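# Before you buy an arm for the house: planning notes

Most of the money goes on things that aren't the arm. I priced a small wheeled one for my workshop and the spare room last September, and these are the tips I would give anyone starting now.

**Measure the furniture first.** Write down the height of every handle you want it to reach, and how far each drawer has to come out. Then measure the gaps between pieces. A base that fits through the door may still not fit between a bedside cabinet and the table next to it.

**Look at your knobs.** Bar handles are easy for most grippers. Small round knobs are harder, and a drawer with no handle at all needs a finger gap or a stick-on pull. Changing a knob costs very little, so try that before you pay for a better set of fingers.

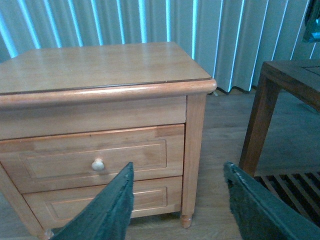
*Nightstand with a small round knob on the middle drawer, gripper fingers open in front.*

**Budget for fingers as a consumable.** Soft or textured pads wear at the edges. I put down 75 pounds a year for replacements. Ask the seller whether pads are sold singly or only as a full set – Cikstead would only quote me for the set.

**Compare the whole price.** The Kisora arm I looked at was 1,649 pounds on its own. With the wheeled base, a wrist camera, a spare battery and delivery it came to about 3,000. Get that second figure in writing before you compare it with anything else.

**Check the light.** Wrist cameras can struggle with a bright window behind the thing they are meant to find. Ask for a trial at the time of day you would use it, with the blinds as you normally keep them. If the picture is poor, a lamp on the near side is the first thing to try.

**Think about the floor.** Boards are fine. Rugs with a fringe are not, and door bars need a ramp if the wheels are small. Keep blind cords up out of the way too.

**Hire before you buy.** Segundo Correa rented a Pullido for 8 days and decided he only wanted it for two jobs, both of which a fixed arm could do. He spent less than half of what he had set aside.

**Leave room for setting up.** Allow a few evenings for this, and more if you have several kinds of drawer. Clear the top of the furniture first and start with a drawer you don't mind scratching. Felt pads on the drawer front help – the thin sort, or they stop it closing.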